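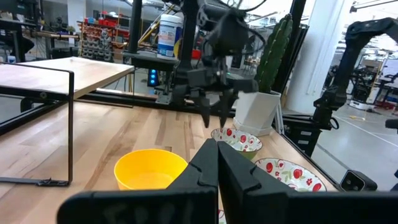
*Yellow cup, strawberry bowls*

**Ultudley Talk > Politics & Council > The merger – who actually runs it?**

### marrowfat
17 July 2018

Has anyone read the joint authority paper? Not the leaflet, the paper. Ultudley and Greenberg councils get "aligned" under a board of 11. Three of those are councillors. The rest are appointed, and the appointing gets done by a panel picked by the interim board. So they choose themselves.

And page 30, the whole budget process goes through something called Wikell. A "decision platform". Built by Selell, same lot who wrote the report saying we need one.

We never voted on any of this. Not in May, not ever.

### DrainRoadDave

Been saying it for years. It's government by spreadsheet. First they share the bins, then the planning, then one day you look up and there's no council, just a helpline.

### pboateng_greenberg

Philomena Boateng here, I post under my own name. I sat through the Greenberg meeting, all of it. Some of the above is wrong.

- The board can't set council tax. Still done by both councils, separately.
- Wikell ranks spending bids. Officers can overrule it and have to write down why.
- The appointed members go after 3 years unless both councils renew them.

I don't love it either. But read section four before telling people the council is being abolished.

### marrowfat

I did read section four. "May be renewed without limit." That's in there as well Philomena. And who checks the officers' reasons? The board. Round and round.

### tinshed

Can someone explain what it ranks them ON. I asked at the library drop-in and the chap said "outcomes". Asked which outcomes. He gave me a pen

### oldmilllane

Not everything is a plot. Both councils are skint. My mum waited all winter for a handrail becuase Ultudley had one occupational therapist and Greenberg had two over the river who weren't allowed to cross it. If a board of experts sorts that then fine, give me experts.

### DrainRoadDave

You could share a therapist without giving the keys away. Two councils, one phone call.

### oldmilllane

They've had since the seventies to make that phone call Dave.

### marrowfat

Sorry about your mum, I mean that. But those are separate things. Sharing staff – yes, tomorrow. Handing the budget to people we can't vote out – no. Fitzgerald Whitfield asked for the two to be split at the June meeting and got told it was "a single package". Why is it a single package? Nobody would say.

Petition needs 1,000 names to force a full debate. Paper copies at the post office and the chippy. Online one keeps crashing, use paper if you can.
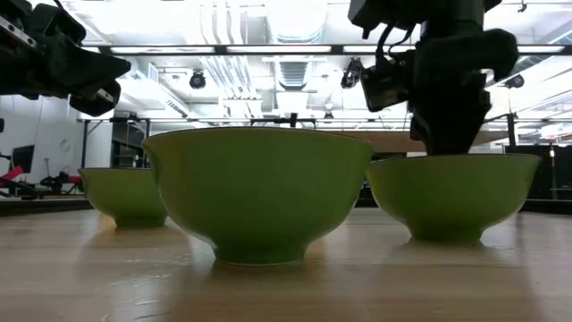 ### pboateng_greenberg

It was called a single package in the minutes because the grant is tied to both parts. Lose one, lose the money. I think that's a bad way to hand out grants and I'll say so, but it is a reason.

I'll sign for a debate. Won't sign anything with "takeover" in the title.

### marrowfat

Title says "proposed joint authority". The takeover one is Dave's.

### DrainRoadDave

Mine has more signatures

### tinshed

Do Greenberg people count towards the thousand or is it Ultudley only? Form doesnt say. My sister's on the other side of the bridge and wants to know before she walks down.

### marrowfat

Ultudley only for ours. Greenberg needs its own, same wording, different address box. Philomena do you know who'd have to receive it that side?

### pboateng_greenberg

Democratic services, ground floor, the door by the car park. Shut for lunch. I'll ask them tomorrow if they take copies or want originals and post back here.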